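Home Guides Curtains Rails Spare Parts Contact
Search the guides Go

Section 4: Hanging the Mullar Backdrop Curtain Behind a Work Table

Welcome back! If you've come straight from Section 3, your rail is up and level and the hard part is behind you. Now we get to hang the cloth, which most people find rather pleasant. Set aside a quiet evening, clear the floor, and wash your hands before you open the bag, because black fabric shows every bit of flour and sawdust you bring to it.

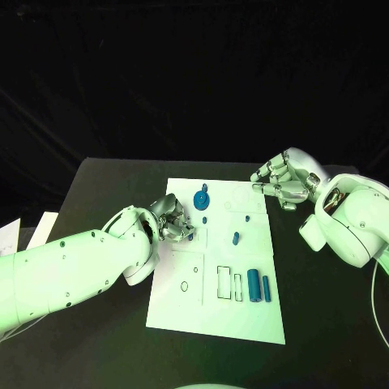

Choosing where the curtain falls takes a little patience, and it's worth sitting down at your usual spot before you fix anything. Look straight across the table and see what peeks out above it. You're after the effect you see with the black curtain here, where the cloth takes up everything behind the table and the white sheet on the dark gray top is easy to pick out. If you can still see wall from your chair, slide the whole curtain along the rail until you can't.

1. Count out 12 Kun hooks and lay them on the table.
2. Push one hook into each pocket along the top hem, starting at the left.
3. Lift the curtain with a helper and clip the middle hook first, then work outward.
4. Step back and let it hang overnight.

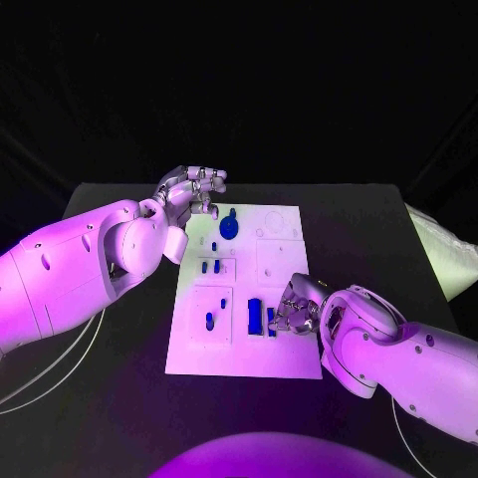 Page last changed: November (S. Tudose)

Now for the creases. A new curtain has been folded in its bag for a good while, and some lines will stay in it for the first week or so. Use a steamer on the low setting, from the back of the cloth, moving down slowly.

CAUTION: Never press the fabric with a hot iron. It leaves a shine that won't come out.
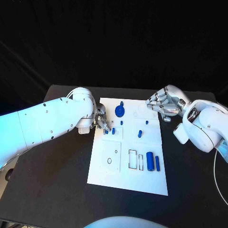 Once the cloth has cooled, slip the weighted Jikby cord into the bottom hem and tie it off at both ends. You want the hem to clear the floor by three inches, and a bit more if you have a curious cat.

NOTE: The rail is rated for 31 pounds. Please don't hang lamps, coats or wet towels from it, however handy it looks.

5. Trim any spare cord, leaving a short tail.
6. Snap the Stoltedar end caps onto the rail. 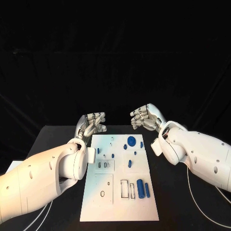
Check the caps again after a month, and give each one a gentle push to make sure it's still seated. For dusting, a soft brush or a lint roller does nicely. Washing instructions are in Section 5, along with what to do if a hook snaps.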